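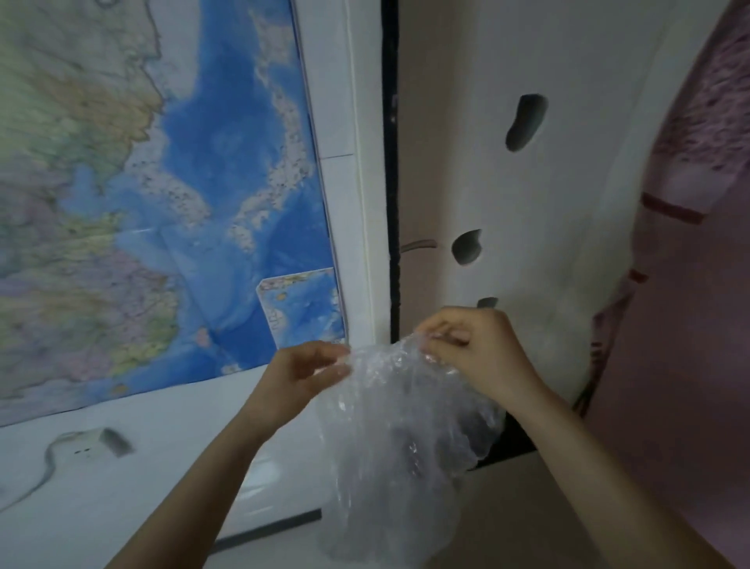

Lise Pelletier
Member, Storage and Home forum

Getting creases out of a wall map

I have a large political map of East Asia on the wall next to a door frame or wall trim. It has a diagonal fold across the sea and smaller creases elsewhere, and the left edge of the inset map is lifting. The surface has a slight sheen. Can I flatten it without taking off the finish? I also have clear plastic bags to reuse as a cover layer if that helps.

Keith Hulme
374 posts

Take it down first. Lay it face down on a clean cotton sheet, cover with a second sheet, and iron on the lowest setting with no steam. Work outward from the fold. Then leave it under flat boards for 20 hours. Keep the plastic bags away from the iron. For the inset, use a thin line of paste and weight it.

Myroslav Fedoruk
50 posts

I just put more pins in mine. Fold still shows a bit.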